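Bamow Catalog Records: README

This package holds the bibliographic and holdings records released by the Bamow library data exchange. It is intended for library staff and developers who wish to test matching, enrichment, or display tools against real catalog data.

Contents
The release contains 2717 records from 4 contributing libraries. Of these, 274 carry local subject headings and 167 lack a publication year. Records were exported in MARC and converted to CSV with the Zarkonix converter. Field names follow the Flornard profile, version 4.

Known issues
Duplicate records have been kept on purpose. Personal names in the Nagano portion appear in both romanized and original script — the two forms are not always linked.
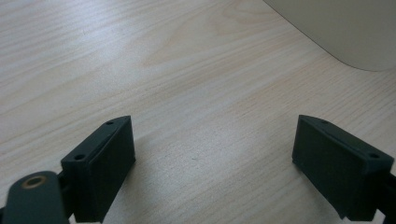
Shelf location codes are recorded exactly as supplied, and their meaning differs between libraries. Codes beginning with T refer to items kept on open reading tables. A table of pale wood with a fine grain, clear across most of its top, is coded T1 in the Flornard profile whether or not books are normally left on it. Users should not read a T code as proof that an item is on display.

Updates
Corrections are accepted until the end of April and will appear in the next release. Please quote the record identifier in all reports.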